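Speaker notes: First visit to Kivbridge
Travel evening, library meeting room. Talk runs to the break, questions after.

Opening

Thank the library. Ask who has been to Kivbridge already, and ask them to hold their corrections until the end.

Say what the talk covers: getting there, where to stay, what to eat, the walk up to Vitale, and what it costs. It does not cover skiing. I don't ski.

Getting there

No train goes all the way. You take the train to Loron and change to the valley bus outside the station. The bus stop is on the far side of the parking lot, past the taxi stand. People miss it and end up paying for a taxi.

Buses leave every 2 hours in winter and more often from June. Buy the ticket on board. Coins or small bills. The driver will not break a large one.

If you rent a car, park it at the bottom of town and leave it there. The streets above the church are one lane wide and residents have the right of way, posted or not.

Where to stay

Two choices. The old town is pretty, uphill, and noisy until the bars close. The river side is flat and quiet and a ten-minute walk from everything. With a heavy suitcase, go for the river side.

I stayed at a guesthouse run by Graziella Serra. Breakfast is at seven and she means seven. Rooms at the back look onto the orchard. Ask for one when you book, as the front rooms are over the delivery entrance of the bakery.

Pause here. Pass the town map around.

Food

Lunch is the big meal. Most kitchens close in the middle of the afternoon and open again late. Between those hours you can get a sandwich or ice cream and that is it.

Try the bean soup and the chestnut cake. The cheese in the covered market is good, but the stall nearest the main door charges more for the same wheel. Walk to the back.

Tap water is fine to drink. There is a public fountain in the square, and everyone fills bottles there.

The walk to Vitale

Vitale is the hamlet above the town. The path starts behind the cemetery and is marked with yellow paint. Allow three hours up and back if you stop at the chapel. Wear proper shoes. The middle part is loose stone and it's worse coming down.

The top is at some 2000 feet. There's no cafe up there in the cold months, so carry lunch.

Read the chapel story only if there is time. It is on the back of this sheet.

Lake Nandus

An easy half day. The same valley bus goes on to the lake, last stop. Rowboats in summer only. The path around the shore is flat and works for strollers, apart from the wooden steps by the dam. Turn around there and go back the way you came.

Check the return bus before you leave the stop. The last one is earlier than you would expect.

Money and small things

The one cash machine in the old town runs out on holiday weekends. The bank on the river side has another. Shops shut for lunch. The pharmacy does too, so buy what you need in the morning.

The museum is free for people over 65, but you have to show something with your birth date on it. Two rooms are worth seeing, the maps and the bell makers. Skip the video.

Close

Repeat the bus information, slowly. Handouts are by the door. Take questions.

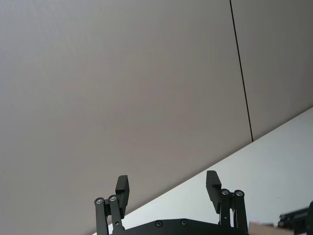
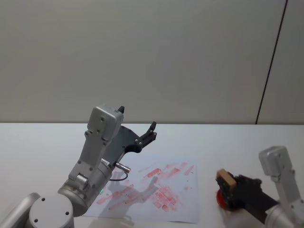 Carmela Carrasco wrote afterward that the path to Vitale can also be started from the upper bus stop, which saves the steep bit behind the cemetery, and that the chapel was locked both times she went up. She would tell people to ask for the key at the bakery before setting out. Add to the walk section for next time.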